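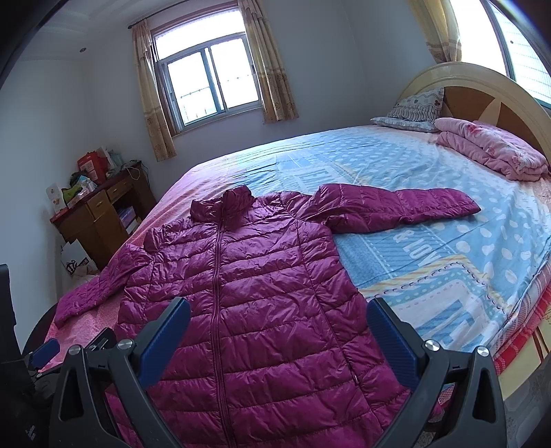
March is when I do the coats. I know other people do theirs at the first sniff of a daffodil, or in one heroic weekend in May, but I have tried both and I always end up either freezing at the bus stop or sweating in a parka. So March it is, and the bed is my workbench, as ever. We don't have a table big enough for a winter jacket with its arms out, and the floor is out of the question (dog hair, crumbs, me stepping on things).

The magenta down jacket goes first every year. It's the one I live in from November onwards, and it takes up more room in the wardrobe than everything else put together. I bought it from Plestetti in the sale, long enough ago that the magenta has gone in and out of fashion without my noticing, and I still get a little lift when I put it on. Everyone else at the school gate looks like a wet pavement and there's me, glowing like a boiled sweet!

Anyway. The order of things.

Pockets first. This year's haul was 2 lip balms, a conker, a shopping list that just said "onions, the other thing", and a car park ticket. No money. There is never any money. I keep reading about people who find a tenner in their coat every spring and I'd like to know who these people are and where they shop.

Then I lay it out flat on the bed, zip up, sleeves spread, and give it a good going over with a barely damp cloth. Cuffs and collar get the most attention, as that's where the make-up and the general grubbiness gather. A drop of wool wash in a mug of warm water does nicely. I used to use washing-up liquid, which worked, but it took ages to wipe off again and I smelled of lemons until June.

I only wash the whole thing properly every other year, and 2026 is a year off, hooray. Washing down at home is perfectly doable if you have the patience. You need the tumble dryer on low, a few clean tennis balls to bash the clumps about, and an afternoon when you don't mind the house sounding like somebody is moving furniture upstairs. Last time it took 4 goes through the dryer before the feathers stopped feeling like porridge, and I'd already put it away once thinking it was done. The smell when I opened the cupboard a week later! I had to start again from the beginning.

Next comes the folding, and I do have opinions. For years I used one of those vacuum bags, the sort you suck flat with the hoover, and I loved it because it made me feel like a very organised person with a very small life. But the jacket came out in autumn looking like a crisp packet and took weeks to get its puff back. Now I fold the sleeves loosely across the front, fold the bottom up to meet the collar and slide it into a big cotton bag. Mine is from Traltia, though an old pillowcase is just as good and I'd have used one if I hadn't been seduced by the drawstring.

The bag goes on the top shelf with nothing on top of it. I say nothing. There was a sleeping bag on it last summer and I'm not proud.

A word on moths. Down doesn't seem to tempt ours, but they had a lovely time with my green scarf, so everything gets a cedar block now. Give the blocks a rub with sandpaper when the smell fades.

Still to do: the grey wool coat (needs a button, needs the dry cleaner, needs me to stop pretending I'll do it myself), the children's waterproofs, and the enormous Sperling anorak that belongs to my other half and has a broken zip pull. I've been fixing that with a paper clip since Christmas. He says it's fine. It catches on his gloves.

And once the coats are off the bed I may as well change the sheets while I'm there, which means the spare quilt, which means the airing cupboard, and you can see how a person loses a whole morning. I'll report back on the button.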